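Dendier modifica el etiquetado y la entrega de sus envíos de cartón ondulado

10 de octubre de 2022

La distribuidora Dendier aplicará desde este mes un nuevo procedimiento de recepción para los envíos en caja de cartón ondulado. La norma interna sustituye a la que estaba vigente en sus siete delegaciones y afecta al etiquetado exterior, al plegado de solapas y a la retirada de envases vacíos.

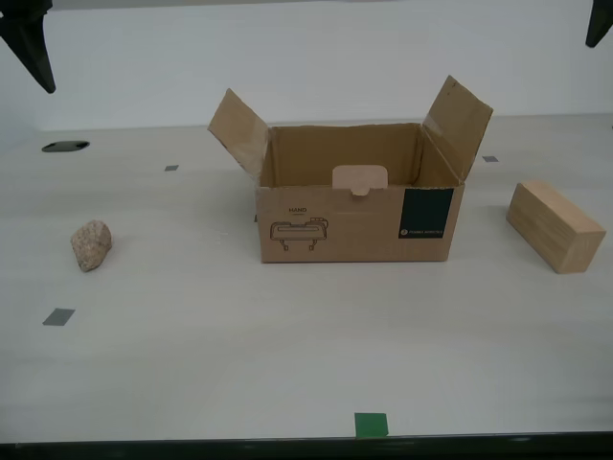 Departamento de Logística y Envases

El cambio se aprobó tras una revisión de 3.815 expedientes de entrega. En 958 de ellos constaba al menos una incidencia atribuida al envase: solapas vencidas, aristas aplastadas, cierre insuficiente o documentación extraviada. El informe, firmado por Linnea Strand, señala que la mayor parte de los casos corresponde a cajas reutilizadas más veces de las que admite la ficha técnica del fabricante.

La norma fija tres categorías de envase. La categoría A comprende las cajas de primer uso, que pueden apilarse hasta la altura indicada en la ficha. La categoría B agrupa las cajas reutilizadas sin daño estructural, que solo podrán ocupar la capa superior del palé. La categoría C incluye cualquier caja con pérdida de material en las aristas o con el canal de la onda a la vista; estas unidades se retiran del circuito y se destinan a reciclaje.

En cuanto al marcado, las instrucciones de manejo deberán figurar en una cara lateral y nunca en las solapas, donde dejan de leerse al abrir la caja. Se admite el código QR como vía de acceso al manual, siempre que la dirección web aparezca también impresa. 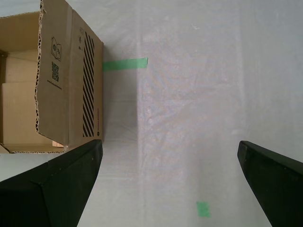

Código QR e icono de manual en el lateral de una caja.

El proveedor Corka suministrará las cajas nuevas en dos formatos, ambos de canal doble. El contrato incluye la recogida de envases vacíos en un plazo máximo de 10 días desde la solicitud. Hasta ahora, cada delegación gestionaba la retirada por su cuenta, con gestores distintos y sin un registro común de pesos.

El registro pasará a la aplicación Millet, que ya se utiliza para el control de albaranes. Cada baja de envase quedará asociada a un número de lote, a una categoría y a un motivo. Los datos se consolidarán al cierre de mes. 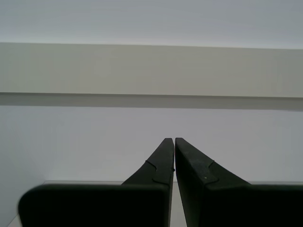

Deepak Khurana considera que el plazo de adaptación es corto y que la categoría B se prestará a interpretaciones distintas en cada muelle. A su juicio, habría convenido publicar primero una guía con ejemplos de daño admisible y dejar la obligación de registro para una segunda fase.

Logística responde que la guía está en preparación y que se distribuirá antes de que termine octubre. Mientras tanto, las dudas de clasificación se resolverán a favor de la categoría inferior.

Para los bultos con refuerzos interiores de madera, cartón o espuma, la norma exige separar los materiales antes del reciclaje.
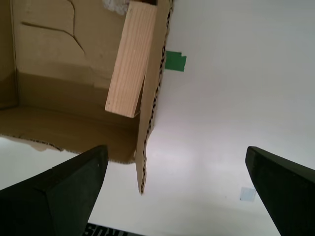 Los adhesivos y las grapas se retirarán cuando sea posible hacerlo sin herramienta. En caso contrario, el envase se depositará en el contenedor de fracción mixta y se anotará como tal en Millet.

Las consultas sobre la aplicación de la norma deben dirigirse a Hadiza Uzor, a través del buzón interno de Logística.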